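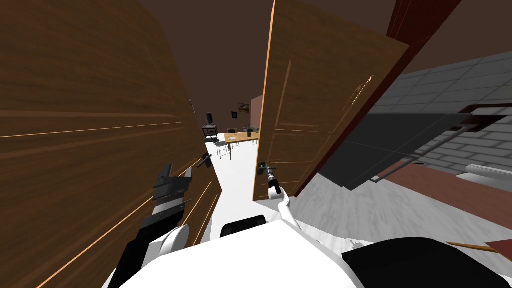

Gyu-bin Ham

2025-06-08

To: Renu Srivastava
Re: Presau listing, where we are

Renu, quick one before the call. Full version with the annexes follows once Liam has been through it.

Short answer: still on track to file, not on track for the date we gave you in March. The audit is the reason. Everything else is either done or waiting on the audit.

Accounts
Two of the three years signed off. Third year stuck on how Presau booked the Lorkgate warehouse lease. Auditors want it on the balance sheet from day one, the company had it from the second year. Not a big number against the whole but it moves the debt ratio, and the debt ratio is on page one of the prospectus. Kwame has been back and forth with them all week. He thinks they will settle on the auditors' reading and restate. I agree, we should stop arguing and take it.

Prospectus
Draft four is out to everybody. Risk section is too long, business section is too thin. Clesturance (the lawyers) sent back 822 comments, most of them commas and defined terms. The ones that matter are on related parties, the dividend wording and what we say about the supply contract with Kyei. That contract is up for renewal next year and the draft barely mentions it. It has to. Aba is rewriting that section now, should have it to the lawyers before the next drafting session.

Investor meetings
Early round finished. We saw 30 funds. Feedback mostly decent on the business, less so on price. Several said the same thing, that they like the margins but don't see why they should pay more than they would for the listed competitors. A few asked about the founder keeping his extra voting rights. He is not moving on that and I would not push again until we have a price range to talk about.

Pricing
Not set. The family still has the old valuation in there heads. Liam's working view is a discount of 20 percent to the peer group, which they won't enjoy. I'd like you on the line when we take them through it.

Board
Two independent directors found, one signed, one waiting on clearance from her current employer. Audit chair still open. Exchange won't accept the filing without one so this is now urgent. Short list with you separately.

Costs
Legal is over budget, 30 thousand over so far, all from the extra drafting rounds. Audit will go over too once the restatement is in, no figure yet. Printing and roadshow not touched. I will need your approval for the legal overrun, form is attached to the annexes.

What I need from you
- yes or no on accepting the lease restatement
- a name for audit chair, or permission to go to a search firm
- sign off on the legal overrun
- a time for the family call, Liam and Kwame both free most mornings

If the lease is settled this week the third year can be signed by the end of the month and we file right after. If it drags, we run into the summer break and the half-year numbers go stale, so we would be adding another set of accounts and filling in the fall. Aba has a timetable for both cases, will forwad it tonight.

Gyu-bin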